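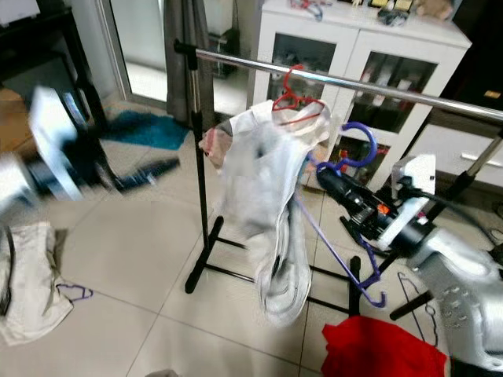 Ticket 208: Garment rail, bar rotates and drops at left end
Opened: Mon 28 May
Reported by: Eskil Aasen
Assigned to: Ivar Kvam
Product: Sundqvist single rail, chrome bar, black uprights, H base
Site: Flanton, ground floor, tiled room
Priority: normal
Status: closed, follow-up noted

Initial report (Aasen)

Bar turns in the left clamp when a hanger is put on or taken off. Hangers slide or swing round as a result and shirts end up twisted. Twice this week the left end of the bar has dropped by a few millimetres with a click. Rail also rocks when touched. Assembled in October from the printed sheet. No parts left over that I remember. Load is light: shirts, the odd pair of trousers, plastic hangers only.

Reply 1 (Kvam)

Please confirm the following before anything is dismantled.

Is the bar pushed fully home in both clamps? There should be no bare gap between the end of the bar and the inner wall of the fitting.
Are the clamp screws tight, or do they turn without biting?
Does the rail rock with nothing on it?
Is any foot sitting on a grout line?

Do not tighten the clamps with clothes on the bar. The weight pulls the bar down in the fitting and the screw will hold it there at a slight angle.

Reply 2 (Aasen)

Right clamp: bar fully home, screw tight. Left clamp: bar goes in, but I can pull it back out by hand by the width of a fingernail. Screw turns with some resistance and never comes to a stop. Rail rocks when empty. One foot is on a grout line, the others are on tile.

Also tried a strip of masking tape round the end of the bar. It held for a day and then the bar began turning again. Tape removed, some glue left on the chrome.

Reply 3 (Kvam)

Two separate faults, then. Take them in this order.

1. Clear the rail. Move it so that all feet are on whole tiles. Check for rocking again. If it still rocks, loosen the bolts where the uprights meet the base by half a turn, press down on both uprights together, and retighten alternately. Tightening one side completely before the other is the usual cause of a twisted base.

2. Clean the end of the bar with white spirit on a cloth, then wipe dry. Tape glue acts as a lubricant once it softens.

3. Take the left clamp off and look at the thread. If the screw has flattened the thread in the fitting, the clamp has to be replaced. A longer screw will not help, as it meets the bar before it meets good thread.

Do not use superglue. The bar has to come out if the rail is ever moved through a doorway.

Reply 4 (Aasen)

Step 1 done. Moved the rail a little further from the curtain, on to whole tiles. It still rocked slightly. Loosened and retightened the base bolts as described and the rocking has gone.

Step 2 done.

Step 3: thread in the left clamp is flattened for up to 4 turns from the outside. There is also a fine crack beside the screw hole, visible only with the clamp off. Right clamp is sound.

Reply 5 (Kvam)

The crack accounts for the click. The fitting opens under load, the bar settles, the fitting closes again. Replace the clamp. Sundqvist do not sell it singly. The Joltex universal end clamp fits this bar diameter and comes in black. Drillasville had it on the shelf when I rang. Buy a pair and fit both, so that the screws match and you only need one hex key.

Fitting notes:

Bar must be level before the screw is touched. Use a spirit level on the bar with the rail empty.
Tighten until the screw stops, then a quarter turn. No more. The old thread was probably lost through overtightening.
Leave empty overnight, then check the screw once more before hanging anything.

Reply 6 (Aasen)

Pair bought and fitted. Bar level, and no rotation when I twist it by hand. Left empty overnight. The left screw took a further eighth of a turn in the morning, the right one took none.

Shirts back on. One observation: the slimmer plastic hangers still swing when the one beside them is taken off, and a shirt put on by one shoulder will still hang twisted. Is this the rail?

Reply 7 (Kvam)

No. The bar is smooth chrome and the hooks are smooth plastic, so there will be some movement whatever the clamps do. Centre the collar on the hook and fasten the top button, and the shirt will hang straight. If sliding is a nuisance, a length of clear rubber sleeve over the bar will stop it, but it makes hangers harder to move along.

Check both clamp screws again in October. Old clamps can be thrown away, but keep the original screws, which fit the base bolts' cover plates.

Reply 8 (Aasen)

No sleeve needed. Screws kept in the drawer unit with the hex key. Please close.

Closed by Kvam. Cause: cracked left end clamp with stripped thread; base bolts tightened unevenly at assembly. Parts: one pair Joltex end clamps.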